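November 4, 2019

Block bench, Skelgate room. Notes from this morning + after lunch, typing up fast before the Benirham call.

Carried on with the alphabet set. Working out of box 178 from the Fallier lot, lids off, everything tipped into the gray tray first to get rid of the grit and the bits of cardboard. Whoever packed it last put the inserts in sideways so half of them were jammed. Refolded the inserts. Do NOT tape them, tape pulls the print off the faces (see March, the whole mess with the vowels).

Cleaning: barely damp cloth, one face at a time, dry straight after. No soap on the printed faces. Tried a dab of soap on a scrap block, ink held but the white went a bit chalky, not worth it. Raised borders hold dirt in the inside corner, wooden toothpick wrapped in cloth gets it out. Soft brush is useless for this, just moves it around.

Then the tabletop check. Same drill as last time, a few blocks out on the dark table, some apart, three touching in a row, look at them from above and see which faces you can read without picking anything up. Dark wood is much better than the gray mat for this, the white edges stand out and you catch chips straight away. Sheen on the finish is annoying under the window light tho. Blinds half down next time.

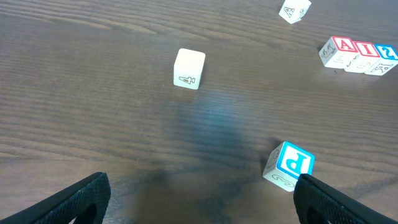 Blocks on the dark tabletop. Blue-bordered one at lower right, p or d depending which way you come at it.

p/d problem again. Turn the block round and the letter changes, and q and b are no better. Log sheet needs a proper rule. Proposal: read the letter against the small line drawing on the side faces, if there is one, and if the drawing doesnt settle it write "p/d" and leave it. Don't guess. Guesses are how sheet 471 ended up with too many d's and no p's at all.

Plain white faces: log as "blank", not "worn", unless you can see a trace of ink at a low angle. Somebody has been writing worn for everything. Went back and fixed the ones I could find on sheet 221, probaly missed a few.

Running total for the set in the ledger is 2,038 after today. Doesn't match the Tufa spreadsheet, theirs was last updated before the repack so I'm going with ours. Will send them the sheet.

Storage: blocks back in letter side up, bigger faces to the lid, tissue between layers. The shelf by the radiator is too warm, moved the open boxes to the bottom of the tall cabinet. Label on the door.

To do
- new toothpicks, nearly out
- more tissue (the plain stuff, the blue one bleeds)
- type up p/d rule and pin it over teh bench
- check the scrap block again tomorrow for chalkiness
- ask Benirham if they want blanks boxed separate or left in with the set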